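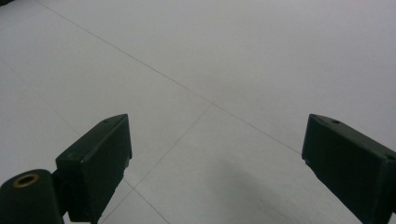
Felicja Piątek replied the same afternoon to say that the floor had gone cold again at ten past six, that the screen on the wall said LIM, and that she would rather not be told to turn it off and on a fourth time.

Fair enough. The ticket is written up here in full, as a few other people with the Louro controller have asked what happened with it.

Shared 40 times

Summary of the fault

Electric underfloor heating, one zone, ground-floor room at the Skukimbridge hall. One heating mat rated at 800 watts, laid under large pale grey tiles. Louro wall controller made by Skokex, fitted with its own floor sensor. The heating comes on in the morning as programmed and works normally. Some time in the evening it cuts out and the display shows LIM. It will not come back until late at night, and on some days not until the next morning.

LIM means the controller thinks the floor has gone over its upper limit. On this one the limit was set to 40 degrees. Felicja had put her hand on the tiles while LIM was showing and they were cool.

Reported by: Felicja Piątek
Handled by: Zoltán Dudás, then Hinata Amano

First contact

Zoltán asked for the program to be read out over the phone. It was correct, with no holiday mode or evening setback. He had Felicja restart the controller at the isolator. Heating came back, ran for a short while and went to LIM again. He asked her to do this twice more over the following days with the same result. He also had her do a full reset, which lost the program, so that had to be put back in by hand.

Note for anyone else: the reset does not clear a sensor fault and there is no point in doing it for LIM. Write the program down first if you are going to do it anyway.

Replacement controller

Skokex sent a new Louro under warranty. Hinata fitted it. It behaved for two evenings and then showed LIM at half past six. The old one was put on the test board at our end and ran all week on a dummy sensor without a fault, so it was very likely fine all along.

At this point Gwendolyn Okafor pointed out that it never happened at weekends. She keeps the bookings diary and had been pencilling a cross against each bad evening. There were 7 crosses and every one of them was on a weekday with the after-school cookery club in the kitchen next door. We had been looking at the time of day and should have been looking at the diary.

Site visit, Thursday

Hinata went back and stayed from three until eight. Power isolated and proved dead before the cover came off, both times.

3.15 pm. Controller off the wall. Mat resistance measured at the terminals and in line with the figure on the label. Insulation test on the mat passed. Nothing wrong with the heating side.

3.30 pm. Floor sensor disconnected and measured. It is the ordinary type that reads 10,000 ohms at 25 degrees and goes down as it gets warmer. Reading was a little above that, which is right for a floor in the low twenties. Sensor left disconnected from the controller, with the meter clipped to it.

4.00 pm. Cookery club starts. No change.

5.20 pm. Reading had begun to fall. Tiles checked with a surface probe and no warmer than before. The mat had been off for two hours.

6.05 pm. Sensor reading 2,081 ohms. On the table in the manual that is roughly 65 degrees. The probe on the tiles said 21.

So the controller was being told the floor was hot and it did what it should. The fault had to be in the sensor or its cable. A second probe was left on the tabletop through the evening for the room temperature, clear of the brown basket, and that stayed steady as well. 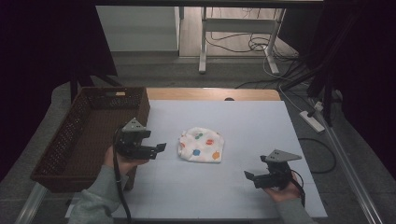
Finding the joint

The sensor comes with three metres of cable. From the controller position to the middle of the floor is more than that, so whoever laid the floor must have added to it somewhere. The original fitter's sheet did not mention a joint.

Hinata traced the cable down the wall and found a blank plate low down behind the bin in the kitchen. Behind it was a Rerer connector block with the sensor cable joined in it, wrapped in ordinary tape. The back box shares a void with the pipes to the sink. With several pans boiling and the extractor off, steam gets in behind the plate and condenses on the block. Water across the two terminals lets a small current pass beside the sensor, and the controller sees a lower resistance and works out a higher temperature.

Test: block dried with a cloth and left open to the room. Reading climbed back to just over 10,000 ohms within a few minutes. Damp cloth held against it and the reading dropped again.

Repair

1. Old block cut out and cable ends trimmed back to clean copper.
2. Ends crimped and sealed in glue-lined heat shrink, each core separately, then a sleeve over both.
3. Gap around the pipes filled.
4. Blank plate refitted with a gasket.
5. Floor limit brought down from 40 to 28 – nothing to do with the fault, but that was too high for this room.

The extractor was also working perfectly well. It had been switched off at the spur over the fridge.

Outcome

No LIM since. The heating has now been through three weeks of cookery club. The replacement controller stays on the wall and the old one has gone back to Skokex with a note. Ticket closed in June.

Comments

Lihua Tian
We have LIM on ours but in the mornings, and no kitchen anywhere near. Would it still be worth measuring the sensor?

Hinata Amano
Yes. Measure it while the fault is showing. If you get 10,000 or so and the tiles are cool, look at the controller instead.

Felicja Piątek
Can confirm it is still warm. The bin has been moved as well.

Gwendolyn Okafor
Please could whoever has my pencil from the diary put it back.

Lihua Tian
Ours read 9,900 with LIM on the screen. Ringing Skokex tomorrow.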